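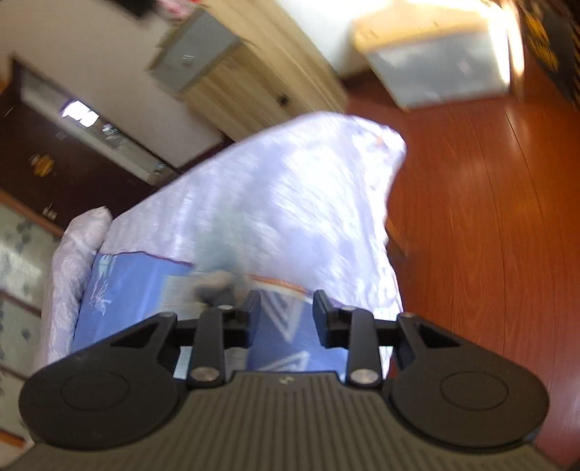
Rosalie Mayrhofer wants to know first of all what happens when the battery goes flat in the middle of a task, and she hopes that the new kit has a better answer than the last one she tried. The question arrived on the day the offer went online, and the seller replied to it the same evening: the recording stops, the file is saved up to that point, and the task must be started again from the beginning.

The kit is called Prukmont and it comes from Jirnine, a small company in Grulau. It has been on sale since 2018-07-31. The buyer receives a hand-held gripper with a camera, a charger, a carrying bag and access to the Koubek software, which sorts the recordings and prepares them for training a robot arm. The price is 982 euros. It is also possible to rent the kit for 31 euros per day, but then the software access ends together with the rental.

Jirnine is offering the kit for work in ordinary homes. Making a bed, folding a blanket and putting clothes away are the tasks named in the manual, and for each of them there is a page with advice on how to hold the tool and how fast to move. Bedding gets the longest page. The company writes that soft material is the hardest to learn from, as it never lies the same way a second time, and it asks users to record on their own beds with their own covers and with the normal things of the room left in place.

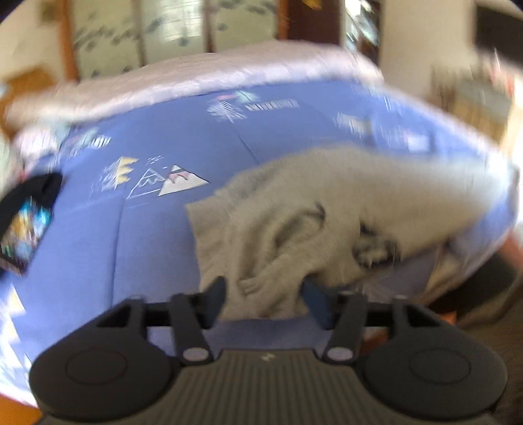 For a blanket, the manual recommends to come in slowly with the fingers open, to close them on a fold and to lift only after a short pause. Fast turns of the wrist should be avoided, because the picture becomes blurred and the software may reject this part of the recording. How strict the software is can be changed in the settings.

Florian Riedl, who is responsible for the kit at Jirnine, told us that 676 recordings of household work are delivered with the software, so that new users can compare their own results. He does not want to promise that a robot will make a bed after one weekend of recording. "It depends on the arm and on the patience of the person," he said.

The warranty is 2 years and covers the gripper and the charger. The rubber parts of the fingers are excluded, but they can be ordered separately. Orders from outside the country will be accepted from December. A version for left-handed users is planned, and the company has not yet given a date for it.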